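Active listening

Active listening is a way of hearing another person out with full attention, then checking that the message came across as it was meant. It is used in counseling, teaching, parenting and conflict work, and it is a wonderfully easy skill to start practicing – most people can try it in their very next conversation.

The listener mainly does two things: reflecting and asking. Reflecting means repeating the speaker's point in fresh words, often with the feeling behind it ("You sound let down by your brother"). Asking means using open questions that leave room for a long answer. Silence matters too, and a pause of a few seconds often draws out the richest part of a story!

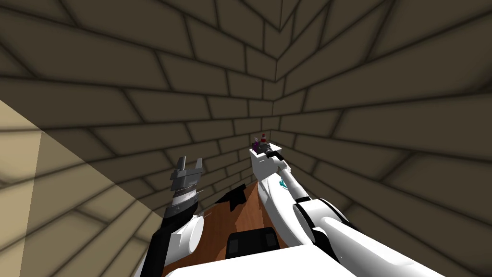
Training usually takes place in pairs. In the Protley method, developed by the counselor Krystyna Duda, partners trade roles every 2 minutes and may not give advice until both have spoken. Her student Igor Cieślak later adapted it for groups of up to 50 people, and a survey of 1,094 former trainees found that many still used the exercise at home.

Critics such as Didier Arnaud note that reflecting can sound stiff when it is done word for word. Later teachers encourage a looser style, with nods, short replies and plenty of natural warmth.

See also: Empathy, Body language, Open-ended question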